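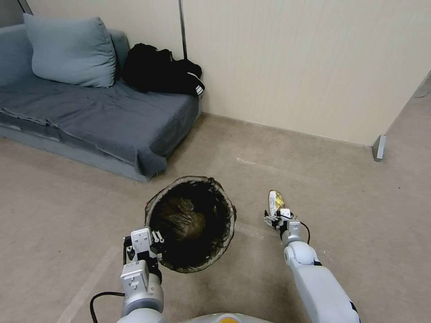
Thread: sofa cover keeps sliding + trash can liners, short stay unit

remy_c
Doing turnovers on a furnished unit, Aquino building. Slate blue cover on the sofa, rumpled again, hanging down over the front edge. Tuck it or pin it? Also owner wants liners changed every checkout even if theres one wrapper in it. Seems wasteful.

galtus13
Tuck it. Foam pool noodle down the back gap, done. Liner, I'd change it every time, takes 3 seconds.

pam_in_325
Disagree on the liner. One paper bag in the bottom, tip it out, keep the liner. I buy the Feka ones, 600 to a box, and still run out.

remy_c
Ok but floor trash is the real problem. Crumpled snack wrapper lying right by the can, tissue over on the carpet too. Can has a dark bag in it, cant miss it. 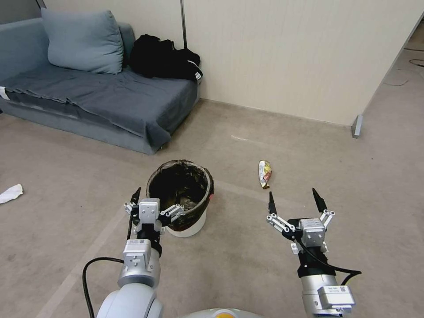

Grosten, September

Copying in the note from Ramil Tolentino, he runs the building list: "Floor first, then can, then sofa. Vacuum last. Do not shake the cover indoors."

galtus13
Vacuum last, yes. Sofa before can tho, stuff falls out of the cushions.

pam_in_325
^ this. Found 13 bobby pins once

remy_c
Fine, sofa first. Now the bedroom. Black and gray stuff all over the white duvet, looks like bags and sheeting, and a tool with an orange and black handle on top of it. Do I strip the bed or just clear it?
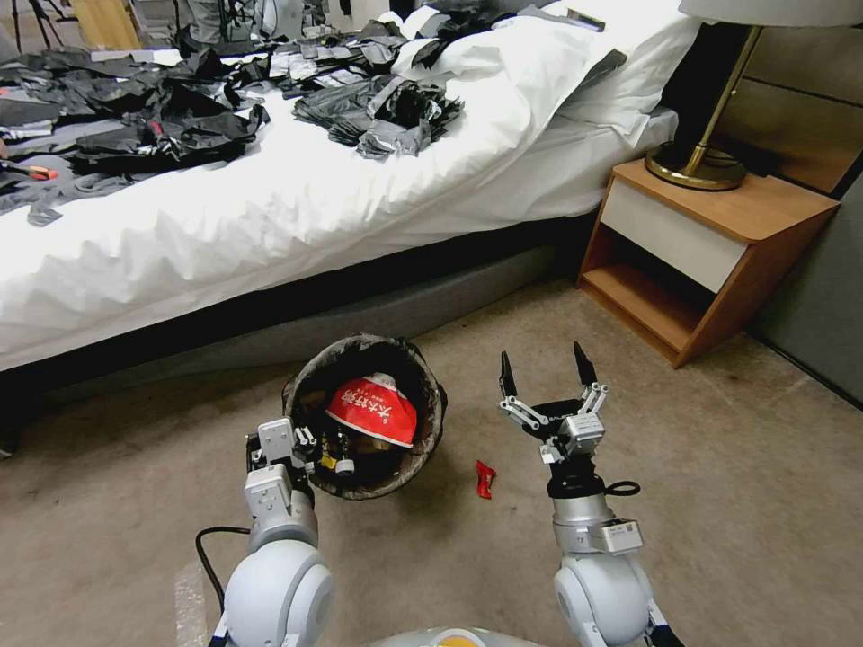

Re: bedroom, strip or clear?

galtus13
Strip. Tools on a white duvet, no way Im leaving that on.

pam_in_325
Clear it first and look. If its clean just shake out and remake. Check the nightstand shelf too, looks empty but feel the back. And spot treat that carpet, I see smudges.

remy_c
Stripping it. Will do the carpet after lunch, thx both
- Remedios Cabrera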